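The Year I Stopped Buying Fruit in a Hurry

By Dymphna Tierney

I grew up in a house where fruit was something that went off in a bowl. My mother bought it with the best intentions, my father admired it on his way to the cookie tin, and by the weekend my brother and I would be dared to touch the soft one at the bottom. So you'll understand that when I moved up to Grorneck and my new neighbor asked me what I was planning to do about mandarins, I thought she had me mixed up with somebody else.

She hadn't! In Grorneck, people have plans for their mandarins. The town sits in a fold of hills that catches the sun late, and the fruit comes on slowly, and when it's ready in February the whole place goes a bit silly over it. There are boxes on porches. There are coffee cans with a slot cut in the lid where you leave your money. The hardware store sells clippers by the register where another store would have gum.

I went to my first picking in a pair of canvas sneakers (wrong) and a nice sweater (very wrong, mandarin trees have more thorns than you'd think). The grove belongs to the Saithong family, who have 140 trees on a slope steep enough that you pick with one foot higher than the other all morning. Mrs. Saithong gave me a bag to wear across my chest and showed me how to clip the stem close, so it wouldn't poke a hole in the next fruit along. Then she watched me do three of them wrong and showed me again, very kindly, and then once more, a little less kindly.

You're not supposed to pull, by the way. I'd pulled fruit off trees my whole life, on the few occasions a tree was offered. If you pull a mandarin, a little plug of the peel stays behind on the branch, and you've got a hole where the air gets in. Those ones go in a separate bucket and you eat them for lunch. I had a very large lunch.

What I wanted to know, and what I kept pestering everybody about, was how you tell a good one. I'd always gone for the shiniest. Mrs. Saithong laughed so hard at this that she had to put her bag down. She goes by weight. She holds one in each hand and keeps the heavier, and she can do it at a speed that looks like juggling. Her son presses the bottom with his thumb. The man who drives the truck smells them, and he's very smug about it, and I'm sorry to say he was right every time I tested him.

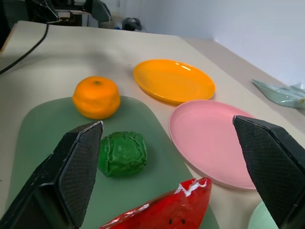 Color, they all agreed, will fool you. A mandarin can be orange right through and still taste like a battery, and a greenish one from the shady side of the tree can be so sweet you look at it twice. Warm days and cold nights bring the color up, and the sugar keeps its own schedule. I found this oddly upsetting. I'd been choosing fruit on looks for decades and feeling pretty good about it.

By the end of the first week I was taking a bag home every night, and that's when the real trouble started, because there's only so much mandarin one woman can eat standing at the sink. I gave them to the mail carrier. I gave them to my dentist. I sent a box to my brother, who called to ask if I was all right.

So I made marmalade. Well, I made something. The first batch never set, and I poured it over ice cream and told people it was a sauce. The second batch set so hard I bent a spoon. For the third I swallowed my pride and drove down to Jundel, which is 30 miles of bends, to take a Saturday-type class (it was midweek, but it had that feeling, everybody in aprons and slightly overexcited) in the kitchen behind the old feed store. The teacher had us slice the peel as thin as we could stand and leave it in water overnight. That was it, that was the whole thing I'd been missing. I'd been rushing the peel.

I've thought about that a fair bit. I'm a rusher. I read the last page first, I open the oven door, I once cut my own bangs in a parked car because the salon was running late. A pot of marmalade doesn't care about any of it. You stand there and stir, and you put a saucer in the freezer, and you dribble a little on the saucer and push it with your finger to see if it wrinkles. It doesn't wrinkle. You stir some more. I got through most of an audiobook about a shipwreck.

And then it wrinkled, and I shouted so loudly the dog went under the table!

I took a jar to Mrs. Saithong, naturally, and stood in her doorway like a kid with a report card. She held it up to the light and tipped it sideways. She said the color was nice. Coming from her, after everything she'd told me about color, I wasn't sure how to take that, but she kept the jar and the next morning there was a bag on my porch with a note that said these were the heavy ones.

There's a late variety up on the Vurkden road that comes in after everybody else has finished, small and full of seeds and supposedly the best of the lot. The truck driver has promised to show me where to go. I've bought proper boots, and I've cleared out the shelf over the refrigerator for the jars.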